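Film review: The Sturkley Crossing
Reviewed for the MacPherson Library film collection, 2023-12-08

Directed by Carolina Carvalho, this drama follows a ferry operator, played by Clifford Beaudoin, through his last winter on the river. The first hour is patient and well acted. The colour work is subdued and suits the setting. The final act introduces 2 subplots it does not resolve, and the dialogue becomes laboured. 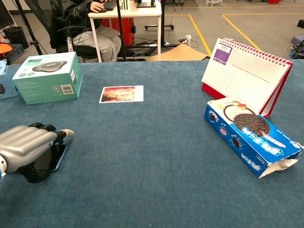
Teal product box and tissue box on a felt-covered table.

Recommended for adult borrowers. Rating: 3 out of 5.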